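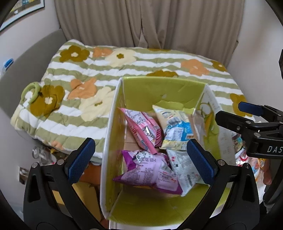 Step 3: Mask the fingers before you run the segmenter

In a wrist view the two fingers take up a fair part of every image, and they are always in the same place. A segmenter that hasn't been told this will hand you the blue pads as objects. With bags piled in a carton it will also join a pad to whatever is wedged behind it, as with the white and silver bag on the right.

Open the Caker project you made in step 2 and go to Masks > Static. Draw one outline round each finger, including the pad and the two screw heads. Leave a margin of 16 pixels on the inner side. Save the mask as fingers_open.

If your gripper closes during the recording, you need a second mask, fingers_closed. Caker blends the two using the finger width in the log. Check the blend at half width before going on.

A second gripper can't be handled this way, as it moves about in the view. Tick Reject moving tool under Masks > Dynamic and paint over it in a few images. Gilmar Paiva's notes suggest 34 painted images per recording. I have got by with fewer when the tool stayed on one side.

Step 4: Limit the search to the box

Patterned bedding is hard on the segmenter. Large printed flowers have clean edges and come back as objects with high scores. Set a region instead of raising the score threshold, which loses the pale bags first.

1. Choose Region > From rim.
2. Click along the white edges of the carton. Four or more points are enough, and they don't need to be corners.
3. Set Divider to Yes if the carton has one inside. The planner will then treat it as a wall.
4. Press Fit and look at the depth overlay. The floor of the box should come out as one flat patch wherever it shows between the bags.

A creased or dented wall gives a poor fit. Raise Wall tolerance one notch at a time until the outline settles.

Step 5: Export the grasp candidates

Run caker export --top 2,000 from the project folder. The comma is accepted. Our test recording at Carkthorpe gave 1,208 candidates after filtering, so the limit was never reached.

Sort by clearance first and score second. Bags on top of the pile should come near the head of the list. If one pressed against a wall is ranked first, go back to step 4 and check the region.

Page last changed 20 March 2023 by Marisa Ruggiero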